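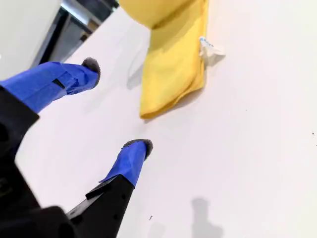

I own 24 yellow cleaning cloths, and until this April I folded exactly none of them. They lived in a wad under the sink, and every time I wiped the counter I pulled out three and shoved two back.

Then I spent a morning with Valentina Ocampo, who runs the linen room at a small inn called Stovell and folds more than 106 cloths before lunch. She is fast! She also talks the whole time, mostly about her sister's wedding, and never once looks down.

Her first rule is to clear a big flat surface, bigger than you think you need. Mine at home is the white table, which shows every crumb (I've made peace with it). Lay the cloth down with a short side facing you and pull the corners out until it lies flat. Microfiber grips itself, so smoothing from the middle works better than tugging.

Her second rule is about the care label. Valentina starts every cloth with the label at the lower right — same corner, every time — so it ends up tucked inside the fold and the stack looks tidy from the front. I thought this was fussy until I tried it. 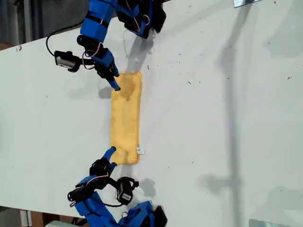
Halves, then thirds

Bring the bottom edge up to the top and run your palm along the crease. Then fold one side in by a third and lay the other over it. You get a chunky little packet that stands up by itself in a drawer, and I can now grab one without dragging out its cousins.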